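Review: Karagiannis Bench Safety Kit for two-arm cells (rules cards, floor tape, log book)

December 1, 2020
14 comments | Share

Short version: buy it if you have a two-arm bench and no written rules. Skip it if you already have rules people follow. Long version below, typed between shifts, sorry for the mess.

What you get for the money. A ring binder, a stack of laminated cards, a roll of yellow floor tape, a log book with 100 pages, two lockout tags, and a plastic gauge for checking finger gaps. Comes in a flat box. Mine had a dented corner, contents fine. Karagiannis charges $186 plus shipping, which took most of a week to reach Prurkville.

We fold clothes. Or the arms do, on a good day. Two arms, one white table, cotton knits mostly. Before the kit our rules were a sticky note and whatever Mareike Gerlach shouted from the other bench. So the bar was low.

The binder first. It's good. Plain words, big type, one rule per page. Hands off the table while either arm is powered. One person calls start, same person calls stop. Stop button within reach of whoever is loading, checked at the begining of each shift by pressing it. Not looking at it, pressing it. I had gotten lazy about that one.

The section on two arms sharing one piece of fabric is why I'd recommend this over the Stesby kit. Stesby writes like there's only ever one arm. With two, the danger is what happens when one lets go and the other doesn't. Karagiannis gives you an order to follow: both arms stop, both hold, person with the pendant releases one side, then the other. Nobody reaches in between. Simple. We'd been doing it backwards, opening both grippers at once and grabbing for the shirt.

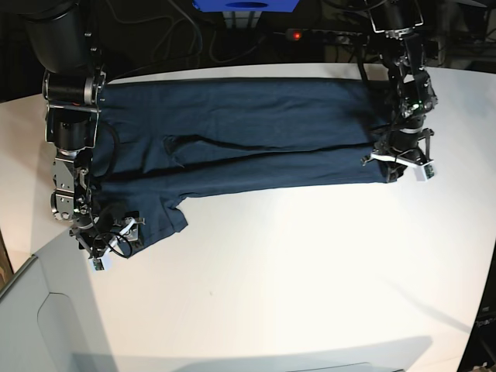 Cable page is decent too. Check for slack with the arm at its full reach and again folded in close, because the loop that looks fine in one pose can catch in the other. They want it done before every shift and after any change of tool. We do it before every shift. After tool changes, sometimes. Working on it.

Then the gripper cards. Wipe the pads, check they close square, use the gauge. The gauge is a thin piece of plastic and I don't trust it much, it flexed the second time I used it. A set of feeler gauges from any auto parts store would do better. Card says to write the result in the log. Log has a column for it, narrow, my handwriting doesn't fit.

Log book in general: fine paper, weak binding. Pages began coming loose in November. There's a line for "reason for stop" and only one line, so you end up writing "fabric" forty ways. I would have liked tick boxes. Mareike drew her own in pencil.

Speed page. They suggest a slow setting for teaching and a seperate one for running, with a key or password between the two. Good rule. They don't give you numbers and I get why, every arm is different, but a blank table to fill in yourself would have helped. And it says flat out that the kit doesn't replace a risk assessment or the manual from your arm's maker. Appreciated. The Stesby one buries that at the back.

Tidy bench page is one page and should be three. Nothing on the table except the work. Boxes and power strips kept where the arms can't reach them, cords off the walking path. That's it. Nothing about lighting, nothing on shadows messing with how well you can see the edge of dark cloth, which for us is half the trouble with navy and black items.

Floor tape. Sticks too well. Put it down once and mean it. I did our outline wrong at the corner and pulled up paint. One roll holds 32 yards, plenty for us, tight if you've got a second bench.

Lockout tags are tags. OK. You supply the lock.

Would it work in a bigger place? A guy I know at the Clallell plant tried it on a line and said the cards were too small to read from the walkway, he printed his own. The license allows up to 600 copies for one site, so that's legal, I checked.

What changed for us: new people get the binder on day one and sign the back page. Stops get written down. Less yelling across the room. I can't tell you we're safer by some percent, no idea, we never measured before. But two folks told me they like knowing who calls start.

Gripes again, quick. Gauge too bendy. Log falls apart. No refill pages sold by themselves, you have to buy the whole book. Tidy bench page too thin.

Four out of five. Three and a half if you count the paint.

Share this review | 14 comments
Contact | Copyright 2020 | Back to top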